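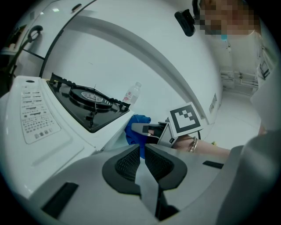

Bench 2 back in use after pad and marker work

The hand-gripper station on bench 2 at Ashby went back into regular use on Thu 3 December. It had been down for pad replacement, a new set of marker cards and a full check of the camera mounts. People who book the bench will find a few things have changed, and the morning check is a little longer than it used to be.

For those at the other Drommont sites, bench 2 is where the handling tasks for the Kurnar project are recorded. One or two people work at the counter with Nivden hand grippers, and the recordings are used to train the arm in the next room. The station has no motors to speak of, so for a long time it was treated as if it needed no maintenance. The log says otherwise. It stood at 2383 recordings when we stopped, and a fair number of the later ones had been rejected for reasons that trace back to the grippers and how they were put away at night.

What was wrong

The first fault was in the fingers. On one gripper the jaw no longer closed evenly. With nothing between the pads it looked fine, but with a thin item in the jaw the grip came on at one side first and the item turned. Soft things hid the fault. A rubber glove would bunch up and stay put whatever the pads were doing, and gloves made up a lot of the autumn work. We only found it when the task list moved on to stiff plastic cards, which rotated every time.

When the jaw was opened up, one guide screw was loose by most of a turn. The pad on that side had worn at an angle, probably as a result, so tightening the screw alone did not put it right. Both pads were changed and the screw was set with a drop of medium threadlocker. We then checked the other gripper and found its screw tight, but its pads were close to the wear limit and were changed as well.

The second fault was in the markers. The square cards are glued to flat backing plates, and the corners of one card had started to lift. The tracking software still found it most of the time. It gave a position that wandered slightly as the operator turned the wrist, and the recordings came out with a small shake in them that had been blamed on the operators. It was the card. Apologies to the people who were asked to hold steadier.

The third was a cable. The thin lead on one gripper had been pulled tight against the housing during a long reach and the strain relief had split. It had not failed yet. It has been replaced, and there is now more slack at the wrist end.

Changing the pads

Pads come from the Ashby stores in a flat box marked for the station. The box held 32 pads when it was filled, and we will reorder in January. Take them in pairs and write the gripper number on the sheet in the lid. Please do not fit one new pad against an old one, even if only one looks worn.

Peel the old pad from the tip end. If the adhesive stays behind, wipe it with isopropyl alcohol on a lint-free cloth and leave the finger to dry with the jaw open. Do not use a blade on the plastic. Two fingers were scored that way in the spring and had to be thrown out.

Set the new pad down at the base first and roll it forward. Press for a full minute. Close the jaw on the gauge strip, which lives in the top drawer, and pull the strip out slowly. It should drag the same amount all the way. If it comes free at one side, open the jaw and look at the guide screw before you do anything about the pad.

New pads need a rest overnight before they are used for recording. They can be handled sooner for practice.

Replacing a marker card

Print from the file in the station folder and nowhere else. The old cards were printed by different people on different printers and were not all the same size, which put a steady error into everything recorded with the small ones. Print on the matte card stock at 100 percent, with any "fit to page" setting turned off. Measure the black square with the steel rule in both directions. If it is off by more than half a millimeter, print it again.

Leave the white border on. It is tempting to trim it for a neater edge, but the software needs some white outside the black. Glue the whole back, with no bare spots at the corners, and clamp it flat under the steel block until the glue has set.

After any marker change the gripper must be calibrated again. Run the routine called "tip" from the station menu and turn the gripper through all the positions it asks for. The result should be under two millimeters. We got 1.4 and 1.1 after the repair.

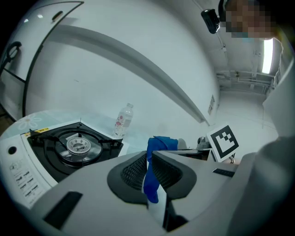
The morning check now has to be done with the bench dressed, meaning with the items for the day already out on the counter. Before the shutdown it was done on a bare surface, and several times a card that was perfectly clear at eight o'clock was hidden behind something tall by nine. Put the task items where they will be for the first recording, then go through the steps in order.

Open and close each jaw ten times by hand. It should move without scraping.

Pull the gauge strip through each jaw.

Look at each marker card from the side, with your eye level with the surface. Any lifted corner means the card comes off.

Run a finger along each cable from the housing to the first clip. Tell the bench lead about any split, kink or soft place.

Clean each camera lens with the dry cloth. If there is a smear that will not come off dry, use the lens fluid, and put it on the cloth first.

Start the live view and hold each gripper at the left end, the middle and the right end of the counter. All the markers should be picked up at each place. Glare on the cards is the usual trouble at the right end, and tilting the gripper a few degrees normally clears it.

Pick up a glove, hold it clear of the counter for a count of five, and put it down again. Check in the live view that the jaw opening number moves with the jaw and settles when the jaw does.

Sign the sheet.

It takes about 12 minutes for two grippers once you know it. Please book the time as part of your slot, and do not start recording until the sheet is signed. A recording made before the check will be dropped from the set even if it looks good.

Weight and wrists

Several operators asked whether anything could be done about the weight. Each gripper came out at 392 grams on the stores scale with the marker fitted and the cable off. We tried a lighter backing plate for the card and went back to the old one, as it flexed. The cable is now clipped nearer the forearm, which takes some of the pull off the hand, and the people who have used it so far say it is better on long reaches.

The 20 minute limit on a single stretch of recording stays as it was. If your hand is tired, stop sooner. Tired takes are usually the ones with the long pauses in them, and they are rejected at review anyway.

Gloves used as task items should be changed when they go sticky or split at the cuff. Keep them apart from the gloves people wear. There is a labeled bin for the used task gloves under the counter.

Putting it away

Most of the damage we found was done at the end of the day. Grippers had been laid down on their markers or left closed on an item, and in one case left with the cable wound around the housing. They now go on the padded rest with the jaws open and the cables hanging straight. Nothing is left in a jaw overnight.

Wipe the pads with a barely damp cloth and let them dry in the air. Do not use paper towels, which leave fibers in the mesh. Alcohol is for bare fingers when a pad is being changed and should be kept off the pads themselves.

The room lights can go off, but leave the station computer on so that the day's recordings can copy across. If the copy has stopped, the status line goes red. Write that on the sheet and leave the computer as it is. Restarting it in the middle of a copy lost us an afternoon's work in the fall.

Still to do

The light at the right end of the counter needs a diffuser. The fittings in that part of the building date from 1997 and the usual clip-on type does not fit, so one is being cut to size. Until it is in, please keep tasks with shiny items to the left half of the counter.

We are also short of a spare guide screw. Two are on order from Drommont stores. If a jaw goes uneven before they arrive, tag the gripper and put it in the tray marked for repair, and work with the other one.

Bench 3 will have the same pad and marker work in January. It will be closed for two days, and bookings for those days can be moved to bench 2 through the usual sheet.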